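Search this site Search
Magazine > Makers > Workshop Stories

The arm in the back bedroom
September 23, 2019

I blame Jhosep Cabrera entirely. He came round for tea, saw the box of motors I'd been tripping over since we moved to Ostcombe, and said "you could make an arm out of those" – and that was my spare room gone!

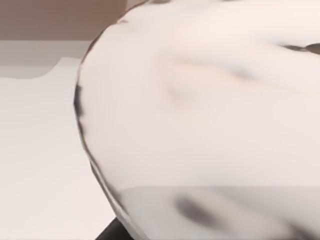 The plan was to do as much as possible in simulation first, so that I'd break pretend crockery and leave the real stuff alone. Jhosep had a simulator set up on his old computer (he calls the whole project Claltach, don't ask me why) and I spent my evenings trying to get a virtual gripper to pick things up off a virtual table. I had 773 goes before I was happy with it. Some nights it nudged, some nights it shoved, and once it flung the thing clean through the wall, which I'm told is a collision setting.

Then came the metalwork, and for that I needed the shared workshop on Koivisto Lane. Membership is £110 a year and you get a bench, a lathe you have to book, and Lauri Partanen, who has opinions on bolts. Lauri looked at my shoulder joint, wiggled it and went off to find me a proper bearing. I'd printed mine in plastic, all very proud, and it had more play in it than a garden gate.

The second shoulder is lovely. I've named the arm Kolell and it has spent £108 of my money on motor drivers alone, two of which I cooked by wiring them backwards (same evening, same mistake, I was tired).

It can reach the windowsill now and come back without clouting the lamp. The wrist still droops when it's stretched right out, so I'm trying a lighter bracket next, and Lauri has already told me I've picked the wrong bolts for it.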